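4th September
Krisztina Veres

Stone in the Home – notes for session one: what's under your elbows?

Hello and welcome (or welcome back, I can see some familiar names on the register!). These notes go with tonight's talk, so please don't scribble everything down. I'd much rather you were looking at the samples and picking them up.

I've been teaching this course at Harkbridge for a good while now and I always start with marble, partly for selfish reasons. It's the stone I fell for first. My gran had a marble washstand with a great ring on it where somebody had once left a bottle of something, and I used to trace it with my finger when I was supposed to be getting ready for bed. I didn't know then that I was looking at chemistry. I just liked the ring.

So, marble. It starts out as limestone, which is mostly a mineral called calcite, and a lot of limestone starts out as shells and bits of sea creature settling on the sea floor. Bury that deep enough, or park it next to something very hot, and the calcite crystals grow and lock together until you've lost the shells and got something tight and sugary-looking instead. Break a piece and hold it to a lamp and you'll see the little flat faces wink at you. Do try this with the Kallus pieces in the blue tray – they're the coarse ones and they wink beautifully.

Now the word itself is a nuisance. A geologist means the cooked limestone I've just described. A stone merchant often means "anything that takes a polish and isn't granite", and there are plenty of lovely limestones sold as marble that have never been cooked at all. You can sometimes find a fossil in them. Neither person is being dishonest, they just learned the word in different yards. And then there are all the surfaces made to look like marble, some of them very good. By eye alone I get these wrong more often than I'd like, and from a photograph I wouldn't bet my bus fare.

Veins and where the colour comes from

Pure marble is white. Everything else is there because the original limestone had something mixed in with it, or because something got in later. Greys mostly come from carbon, the remains of old living matter. Greens are often serpentine. Yellows, oranges, rusts and reds are nearly always iron, the same stuff that stains the bath under a dripping tap in some old houses.

White veins are usually cracks that have healed. The rock splits, water with dissolved calcite creeps along the gap, and the calcite is left behind until the gap is shut. If one vein cuts clean across another, the one doing the cutting is the younger. That's the most useful rule I'll give you all term, so put a star by it.

When you look at any patterned top, real or printed, try following one line with your eye from end to end. Does it wander? Does it fade out? Does it come back again further along in exactly the same shape? (If it does, be suspicious. Rock doesn't repeat itself to order.) 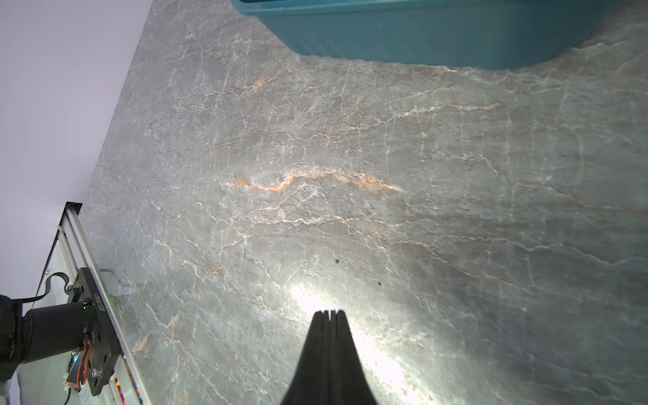
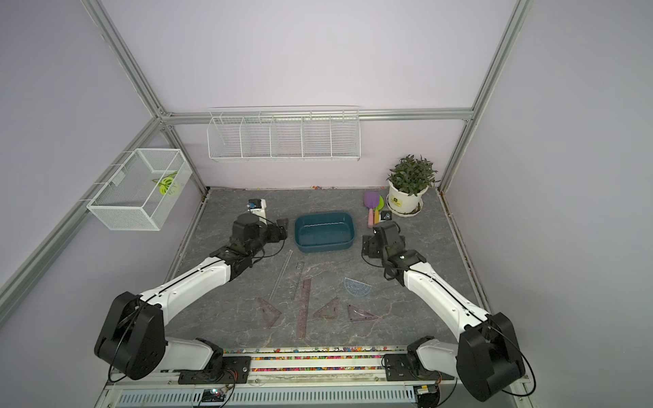

Marble patterning on a grey top: orange and white veining in the first picture, and a wider view in the second.

Polish, and what it does to colour

A polished face looks deeper in colour because the light isn't being scattered by lots of tiny scratches. Wet a rough piece and you get the same effect for a minute or two, which is why pebbles are always a letdown once you get them home. A honed finish is smoothed but left matt. People choose honed for kitchens because the marks show less, and then some of them miss the shine and ring me up!

The trouble with glare is that it hides the pattern, so move your head, or move the lamp, before you decide what you're looking at. Kinga Antal, who taught me, used to make us look at every slab from three sides before we were allowed to open our mouths. I talked too soon once and called a very nice serpentinite a marble in front of the whole group. I still go a bit pink.

Acid

Calcite fizzes in acid. Lemon juice, vinegar, wine and some bathroom cleaners will all dull a polished marble, and the dull patch is called an etch. It isn't a stain, so scrubbing won't shift it – the surface itself has been eaten away and needs polishing again. My gran's ring was an etch, I'm fairly sure. Please don't test this on anybody's worktop. We'll use offcuts, and I'll bring the vinegar.

For next time

Find one stone surface you use most days and draw a patch of it the size of your hand. Doesn't have to be good. Put in which veins cross which. Samples 19 and 48 can be borrowed if you've nothing at home, but 61 stays in the room please, it's got a crack in it and it's my favourite.

Reading, if you fancy it: the Escobar booklet, first chapter only. The rest goes off into quarry law and is heavy going. Next session is slate, with the Flirholm roof tiles, so wear something you don't mind getting dusty.

Last updated 4 days before the session; sample numbers corrected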